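라르네로 (만화)

《라르네로》는 온라인 만화 잡지 《메르네오》에 연재된 판타지 로맨스 만화입니다. 단행본은 모두 2권이고, 외전은 따로 묶이지 않았어요. 제가 이 위키에서 맡은 항목 중에 제일 짧은 작품인데 애정은 제일 깊어서, 쓰다 보면 자꾸 말이 길어집니다. (양해 부탁드려요!) 아래부터는 결말을 뺀 중반까지의 내용이 들어 있습니다.

줄거리

주인공은 항구 도시 루셀의 헌책방에서 일하는 점원입니다. 이름은 끝까지 나오지 않고 다들 그냥 "점원 씨"라고 불러요. 어느 12월 밤, 문을 닫으려던 가게에 라르네로 가문의 막내아들이 비를 쫄딱 맞고 들어와서는 책 한 권을 팔겠다고 합니다. 그런데 그 책이 하필 읽는 사람의 내일 하루가 적히는 책이었던 거죠. 점원은 값을 매기려고 첫 장을 펼쳤다가 자기가 내일 이 남자와 약혼한다는 문장을 읽고 맙니다.

여기서부터 1권 끝까지는 거의 소동극이에요. 두 사람은 약혼을 피하려고 별짓을 다 하는데, 피할수록 일이 꼬여서 결국 막내아들의 할머니 앞에서 약혼한 척을 하게 됩니다. 저는 할머니가 찻잔을 내려놓고 한참 아무 말도 안 하는 그 두 쪽짜리 장면을 정말 좋아합니다. 2권에서는 책이 어디서 왔는지가 밝혀지면서 분위기가 꽤 무거워지고요.

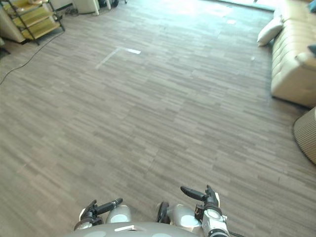 나뭇결무늬 바닥 위로 뻗은 로봇 팔 한 쌍과 검은 집게손.

등장인물

점원 씨: 말수가 적고 속으로만 시끄러운 성격. 속마음이 칸 바깥 여백에 손글씨로 적히는데, 글씨가 작아서 휴대폰으로 보면 눈이 빠질 것 같습니다. 그래도 꼭 읽으셔야 해요. 농담의 절반이 거기 있거든요.

막내아들: 작중에서는 "라르네로 도련님"으로만 불립니다. 거짓말을 하면 왼쪽 장갑을 벗는 버릇이 있는데 1권에서는 설명이 없다가 2권 초반에 할머니가 지나가듯 알려 줍니다. 저는 그걸 보고 1권을 처음부터 다시 읽었어요.

할머니: 가문의 실세. 팬들 사이에서는 진짜 주인공 취급을 받습니다.

보돈: 책방에 눌러사는 회색 고양이. 내일의 책 위에서만 잠을 잡니다. 사람 말은 못 하는데 가끔 보돈의 시점으로 진행되는 회차가 있고, 그때는 대사가 전부 빈 말풍선으로 나옵니다.

연재와 단행본

처음에는 단편으로 실렸다가 반응이 좋아서 정식 연재로 이어졌습니다. 단편판과 연재판은 설정이 조금 달라요. 단편판에서는 책방이 아니라 전당포였고, 고양이도 없었습니다. 1권 초판은 약 1,000부를 찍었다고 후기 만화에 나오는데, 저는 그때 못 사고 나중에 중고로 구했습니다. 표지 안쪽에 루셀 지도가 인쇄되어 있으니 중고로 사실 분은 겉표지가 있는지 꼭 확인해 보세요. 재판에는 지도가 빠졌습니다.

그림과 연출

그림체 얘기를 하자면, 이 작품은 인물보다 실내를 그릴 때 훨씬 힘이 들어가 있습니다. 특히 할머니의 응접실은 거의 매 회차 나오는데도 질리지가 않아요. 흑백 원고라 색은 표지와 권두 컬러에서만 볼 수 있고, 권두 컬러의 응접실은 온통 짙은 붉은색입니다.
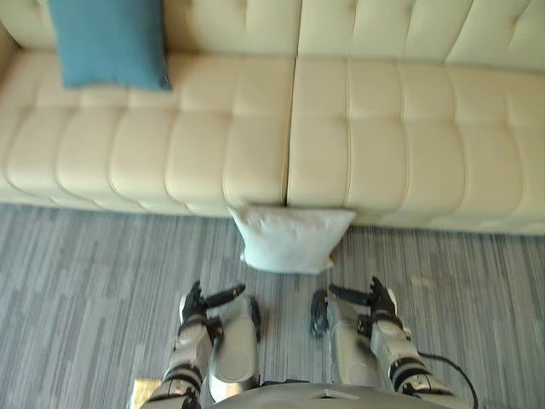 응접실 장면에서 제가 늘 감탄하는 건 가구의 주름과 바느질 선이에요. 도련님이 거짓 약혼을 고백하려다 마는 회차에서는 두 사람이 긴 소파 양 끝에 앉아 있고, 대사 없이 소파만 크게 잡은 칸이 몇 번이나 들어갑니다. 사진 속 크림색 소파처럼 앞면이 가로세로 바느질 선으로 나뉘어 네모난 칸마다 볼록하게 부푼 가구를 떠올리시면 느낌이 비슷할 거예요. 이런 걸 펜으로 한 칸 한 칸 명암까지 넣어 그렸다고 생각하면 제 손목이 다 아픕니다. 두 방석이 맞닿는 세로 솔기도 이 회차에서는 두 사람 사이의 경계선처럼 쓰이고, 마지막 칸에서 점원 씨의 치맛자락이 그 선을 살짝 넘어갑니다. 고백은 결국 못 하지만요!

반면에 바깥 풍경은 꽤 성깁니다. 루셀 항구는 배 돛대 몇 개와 갈매기로 때우는 경우가 많고, 시장 장면에서는 배경이 통째로 사라지기도 해요. 이걸 단점으로 꼽는 독자도 있는데, 저는 점원 씨가 원래 바깥에 관심이 없는 사람이라 그러려니 하고 봤습니다.

평가

《메르네오》 독자 게시판에서는 1권 쪽 평이 더 좋은 편입니다. 2권에서 책의 유래를 설명하는 부분이 너무 길다는 의견이 많고, 저도 중간의 재판 장면은 좀 줄였으면 했어요. 다만 할머니의 과거가 나오는 회차만큼은 다들 칭찬합니다. 결말은 호불호가 갈리니 직접 보시고 토론란에 와 주세요.

기타

보돈의 모델이 된 고양이가 따로 있다는 소문이 있지만 출처를 찾지 못해서 본문에는 넣지 않았습니다. 아시는 분은 근거와 함께 추가 부탁드립니다. 단편판이 실린 호의 표지 정보도 아직 비어 있어요.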